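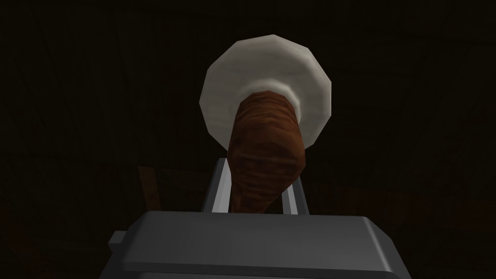

**How often does the softener need salt?**
Check the level once a month and refill when the salt drops below the line marked MIN inside the brine tank.

## 4. Filling the brine tank

Applies to the Duruneo 918 water softener.

1. Lift the lid straight up and set it aside. The lid has no hinge.
2. Look down the tank for a hard crust on top of the salt. Break it up with a broom handle, working from the center out.
3. Pour in pellet salt up to the MAX line. An empty tank takes 2 standard bags.
4. Wipe any salt off the rim and put the lid back with the arrow facing the valve.
5. Press **Salt** on the valve head until the display shows FULL.

**Note:** Water in the bottom of the tank is normal. Do not drain it before filling.

**Caution:** Do not use rock salt or ice melt. Both leave grit that blocks the float.

## 5. Setting the hardness

1. Find your hardness number on your water bill, or use the test strip in the parts bag.
2. Hold **Set** until the number flashes.
3. Press the up or down arrow to match your number. The factory setting is 16.
4. Press **Set** again to save.

If your home has an iron reading as well, see section 7 first — the number you enter will be higher.

The unit cleans itself after every 2,000 gallons, normally at night. Expect to hear water running to the drain. You can still use the taps during this time, but the water will be hard.

**Caution:** Close the bypass valve before you unplug the unit for more than a day.

Replacement floats and strips are sold by Tekivska dealers. Have the serial number ready when you order; it is on the label behind the valve cover.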